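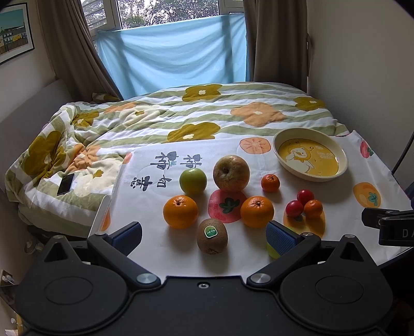
Cuaderno del taller – conservación de fruta en casa
2 de noviembre de 2023
Escrito por: taller Lolldale, cuaderno 6

Continúo con la prueba de maduración. Escribo en español para que lo lean también los compañeros de Turnley, perdonen si alguna frase queda un poco rara.

La pregunta sigue siendo la misma de marzo: cuánto cambia el peso de la fruta cuando se guarda a temperatura de habitación, sin nevera. En marzo solamente trabajé con manzanas y el resultado no me convenció, porque la balanza Jalitz perdía el cero cada vez que la movía de mesa. Ahora la balanza no se mueve. La he puesto sobre una losa y la dejo encendida toda la mañana antes de pesar.

Peso inicial del lote completo, con la caja: 3920 g. La caja vacía pesa 225 g, entonces la fruta sola es 3695 g. Lo he pesado dos veces y las dos veces salió igual, lo cual me pareció sospechoso, pero he comprobado el cero y estaba bien.

El kiwi es el que más me interesa. Cede mal al dedo cuando está verde y después, de un día para otro, cede demasiado. Para no depender de mi dedo he pedido prestado el penetrómetro de Barroso. El problema es que hace un agujero, y la fruta con agujero ya no sirve para pesar. Por eso hay que decidir antes cuál fruta se sacrifica y cuál se conserva.

Las manzanas van separadas del kiwi desde mañana. Ya sabemos que sueltan etileno y que aceleran a los demás, pero quiero tener un grupo junto y un grupo aparte, para comparar. El grupo junto se queda en un recipiente abierto, sin tapa ni paño. 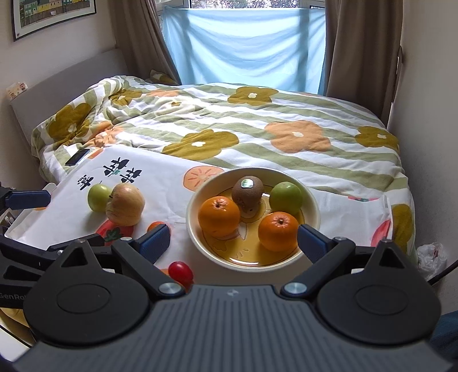
Para los cítricos no espero casi nada en la primera semana. La piel se pone un poco más fina y dura, y el peso baja despacio. En Turnley me dijeron que ellos los envuelven en papel de seda – no tengo de ese papel, voy a probar con papel de cocina y lo anoto como cambio de método.

Cosas que hice mal hoy:
– Anoté la temperatura después de abrir la ventana. El dato de la mañana no vale, lo he tachado.
– Usé el lápiz blando y la tabla se ha manchado. La tengo que pasar a limpio.
– No escribí la variedad de las manzanas en la hoja. Pendiente.

Próxima pesada dentro de 6 días, a la misma hora y antes de ventilar. Si la pérdida del grupo junto es menor que el error de la balanza, no la voy a contar como resultado. Falta también pedir etiquetas que aguanten la humedad, las de ahora se despegan de la caja

Compartido 2 veces · 6 comentarios

Este sitio utiliza cookies propias y de terceros. Si continúa navegando, acepta su uso. Aceptar | Configurar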